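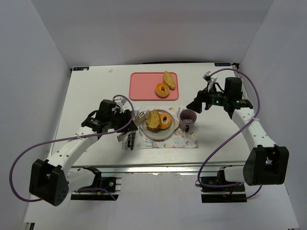
Gabel links, Becher rechts, in der Mitte der Teller.

Seit ich in Deutschland lebe, denke ich viel über das Frühstück nach. Bei meiner Mutter gab es am Morgen Reis, manchmal mit Ei, und jeder hat gegessen, wenn er wach war. Den Tisch haben wir nur für Gäste gedeckt. Hier habe ich gelernt, dass man auch für sich allein decken kann, und ich muss sagen, es gefällt mir sehr.

Meine erste Vermieterin hat mir damals die Regeln erklärt. Die Gabel liegt links vom Teller, das Messer rechts mit der Schneide nach innen, die Tasse steht rechts oben. Ich habe mir das in ein Heft geschrieben, zusammen mit den Artikeln: die Gabel, das Messer, der Löffel. Drei Dinge aus derselben Schublade und drei verschiedene Artikel! Das Heft habe ich noch, es hat 67 Seiten, und auf Seite 7 ist ein Kaffeefleck.

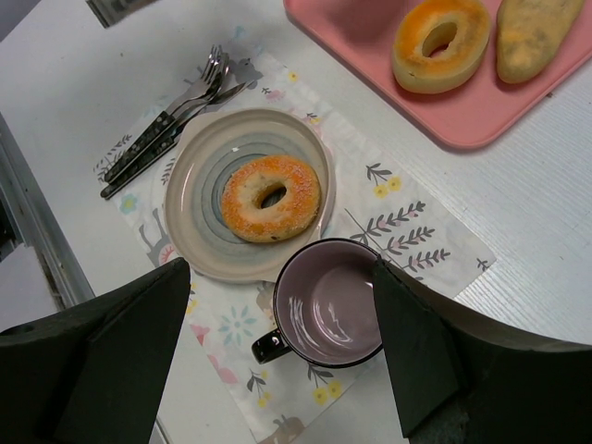 Von Faizal Sinaga
2024-02-12

Über den Teller möchte ich etwas mehr schreiben. Er hat einen breiten, cremefarbenen Rand, und in der Mitte sind Ringe in Grau und Hellblau, fast wie eine Spirale. Wenn ein Doughnut darauf liegt, sieht man die Ringe noch durch das Loch. Das finde ich schön, obwohl ich weiß, dass es ein kleiner Grund zur Freude ist. Der Rand ist an einer Seite auch nicht ganz rund, und ich habe solche Teller lieber als die ganz glatten.

Beim Becher ist es umgekehrt, da ist das Besondere innen. Außen ist er fast schwarz, innen glänzt er in einem blassen Lila. Mit Kaffee darin sieht man davon nur noch einen schmalen Streifen. Ich trinke morgens meistens zwei Becher und schaue dazwischen kurz hinein.

Das Platzset ist aus Papier, mit gelben Blümchen und grünen Zweigen in hellen Farben. Früher hätte ich gesagt, dass Papier auf dem Tisch Verschwendung ist. Aber ein Doughnut mit Zucker krümelt sehr, und man kann das Papier danach einfach zusammenfalten und zum Mülleimer tragen. Schräg hingelegt, mit den Ecken zur Seite, wirkt es auch weniger streng.

Ob man einen Doughnut mit der Gabel essen darf, darüber habe ich schon mehrere Meinungen gehört. Ich mache es, wenn ich nebenbei lesen will, sonst kleben die Seiten. Im Juni kommt meine Schwester zu Besuch, und sie isst alles mit den Händen. Für sie lege ich trotzdem eine Gabel hin, auf die linke Seite.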